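Sprechernotizen, Vortrag Retouren im Kleinversand, Block 2: Der Schuhkarton

Einstieg: kurz warten, bis die Türen zu sind. Dann direkt die Zahl: 3160 Paar Schuhe sind bei Ventura im letzten Halbjahr zurückgekommen. Bei 2444 davon konnte der Originalkarton wieder ins Regal. Der Rest musste neu verpackt werden. Den Rest nicht weiter aufschlüsseln, das kommt in Block 3.

Folie 4: Was wir unter Originalkarton verstehen. Unterteil, Deckel, Etikett, Seidenpapier. Fehlt der Deckel, gilt der Karton bei uns als unvollständig. Bomadik handhabt das anders und lagert Unterteile einzeln ein. Nur erwähnen, falls jemand von dort im Saal sitzt.

Folie 5: Deckel und Etikett. Langsam sprechen, die hinteren Reihen brauchen Zeit zum Schauen. 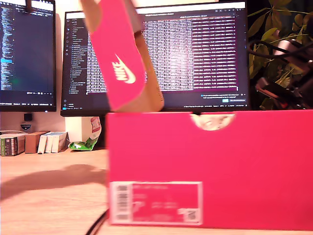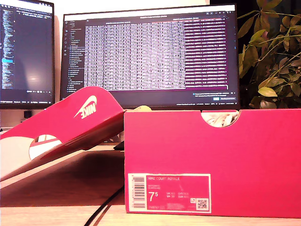
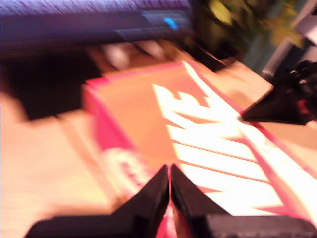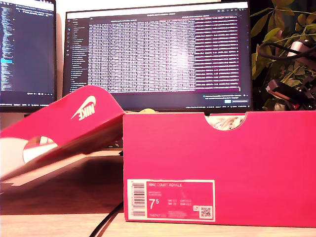 Muss der Karton beim Prüfen offen sein?
Der Deckel kommt bei jeder Retoure einmal ganz herunter, auch wenn das Paket von außen unberührt wirkt.

Folie 6: Das Etikett lesen. Erst Modellname, dann Größe, dann Barcode. Die Größe immer mit dem Aufdruck am Schuh vergleichen, links und rechts. Vertauschte Größen waren in 202 Fällen der Grund für eine zweite Retoure. Hier Pause für Zwischenfragen, höchstens zwei.

Folie 7: Deckel wieder aufsetzen. Karton auf den Tisch stellen, Papier nach innen schlagen, Deckel gerade von oben. Wer schräg ansetzt, knickt die Laschen. Eine geknickte Lasche sieht man später im Stapel sofort. Kartons mit gerissener Ecke gehen in die Altpapierbox, auch wenn das Etikett noch gut ist. Etiketten nicht ablösen und auf einen anderen Karton kleben, das gibt bei der Inventur Ärger.

Folie 8: Platz. Pro Tisch ein Karton, der Deckel liegt daneben. Kabel, Tassen und Stifte vorher weg. Im Lager Skalamer stehen über 200 Kartons im Prüfregal, dort ist die Tischordnung Pflicht. Bei Vakano läuft es noch auf Zuruf.

Überleitung zu Block 3: Füllmaterial und Umkartons. Wasser trinken. Muster vom Seidenpapier herumgeben und am Ende wieder einsammeln, es sind die letzten Bögen.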